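Last updated: June
Shares: 14 | Comments: 0

Drultimness dish-handling project, progress report to the Appiah fund
Prepared by Raimonds Avotiņš, Cavville

Testing on the dish rack task was stopped for part of this period after a fault in the gripper release. We had planned 456 placement attempts and completed 374. The fault showed up in 14 of them. The gripper reported that it had opened, but one finger stayed closed and the arm began to pull back with the plate still held. In two cases the rack was dragged along the table. There were no injuries and no damage to the arm.

Work on the task uses plastic plates and a black wire rack.
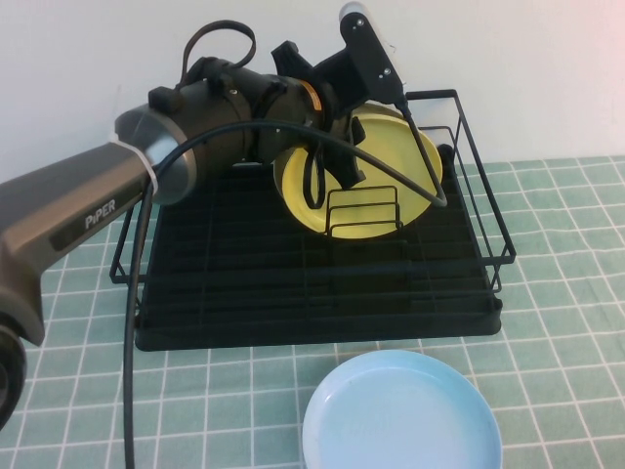
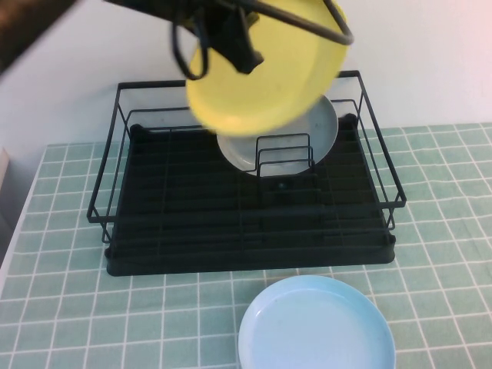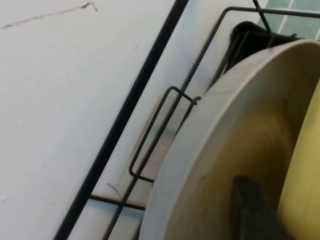
Plate and rack work at the Cavville bench.

The logs point to the release check in the Lalluteo control software. It read the open command instead of the measured finger position. We have changed it to read the position, and the arm now waits if the two disagree. We also lowered the pull-back speed and set a force limit that stops the arm.

The new check has been run 100 times without a plate and passed each time. Runs with plates come next. The remaining 82 attempts will move into the next period. No extra money is requested, but the final data set will be late by three weeks.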